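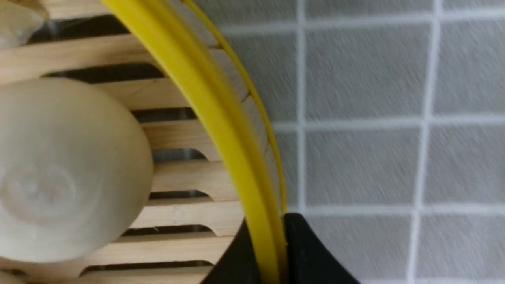
Should a long mystery series be read in order of publication or in order of the story? Our reading group is about to begin the Clamthorpe mysteries, and the prequel was published last.

Posted by Lambrechts Reading Room

Kiltura Library Desk
Publication order is the usual recommendation for this series. The prequel gives away the identity of the culprit in the first novel, and it assumes that the reader already knows the village and its families. Groups that wish to include it should schedule it as the final title. The short stories may be read at any point – they do not affect the main plot.

Please note that the paperback and large-print editions are paged differently. A passage on page 127 of the paperback will not be found there in large print, so members are advised to cite chapters when preparing discussion notes.
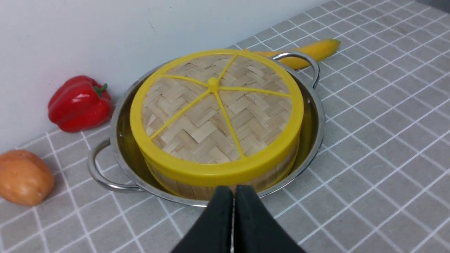
Bamboo steamer with yellow rim, in a steel pot

Verkus Books
Any order is fine. They are all stand-alone.

Kiltura Library Desk
A correction to the reply from Verkus Books may be helpful. Each case is complete in itself, but the inspector's family story continues from book to book, and the third novel refers openly to the ending of the second.
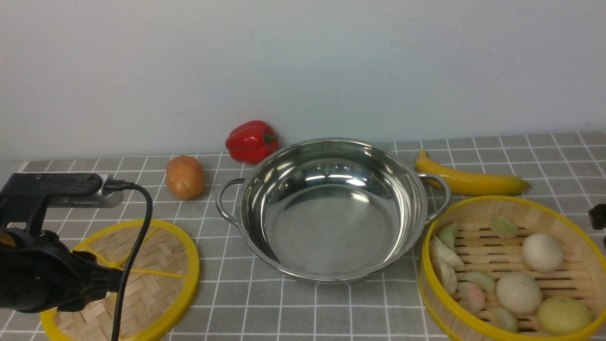 Page 2

Groups with limited time may wish to read only the first novel, the third and the prequel, in that sequence. A short summary of the second should then be given to members before the third is discussed. Most of the novels run to more than 200 pages, and one title a month is a comfortable pace for a group starting in January.
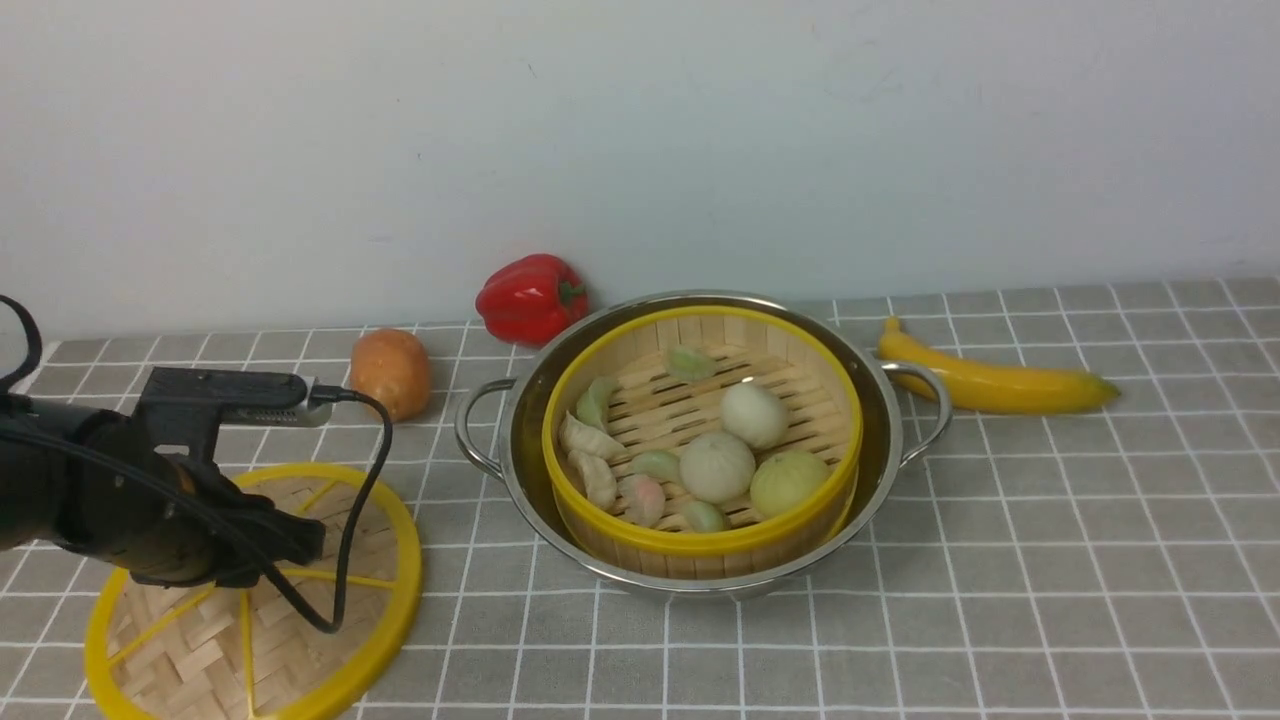

Lambrechts Reading Room
Thank you for the guidance. We will follow publication order and hold the prequel until the end. Is the second novel still in print – or should we request library copies?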